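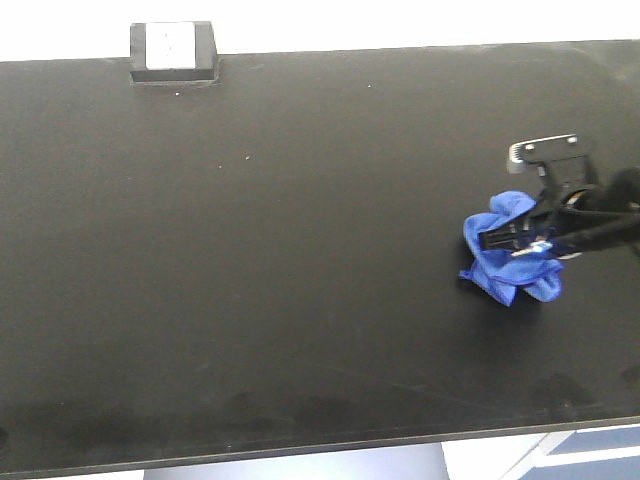 Week 6: Reading a Household Product Claim

Start with the sentence on the package, before the chart and before the star rating. Our main case is the Drenero cloth, sold with the line "removes more dust." More than what? The leaflet doesn't say. It could be more than a paper towel, more than last year's cloth, or more than a bare hand. A comparison with one side missing can't be checked, and I suspect that suits the seller.

Next, the survey. Drenero reports 1,427 users, most of them "satisfied." We aren't told how many were asked and never answered, or whether they got the cloth for free. A large number of replies doesn't fix a bad way of collecting them. Keep that in mind for the Triletti mop leaflet in your packet — same trick, nicer paper.

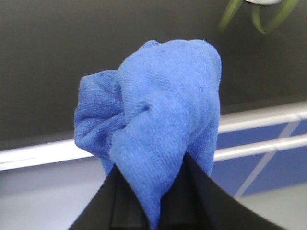
Blue microfiber cloth, bunched up.

Then there is the wash claim: "good for 400 washes." Good in what sense? Still in one piece, or still picking up dust as well as a new one? Those are different tests, and the leaflet reports neither. Nearly all the claims in the packet have a word like "good" doing this kind of work. 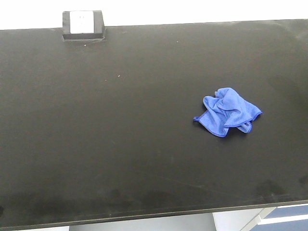 One student objected last term that a satisfied buyer is satisfied, whatever the test was, and that we were being picky. Fair enough, if the claim is about mood. The package says dust, though, and a happy buyer hasn't measured any. People also tend to defend what they paid for.

What to ask for:

1. Both sides of the comparison, named, with the same surface and the same amount of dust.

2. Who ran the test and who paid. Satska calls its lab "independent" and then lists it as a partner two pages later.
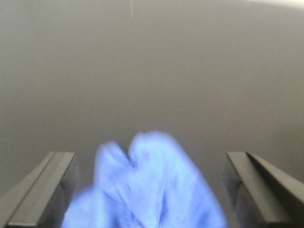 3. The results that didn't make the leaflet. You probably won't get them. Ask anyway, and write down what you were told.

For next time: read the Ghorbani leaflet and rewrite 2 of its claims so that they could turn out to be false. Bring both versions on paper.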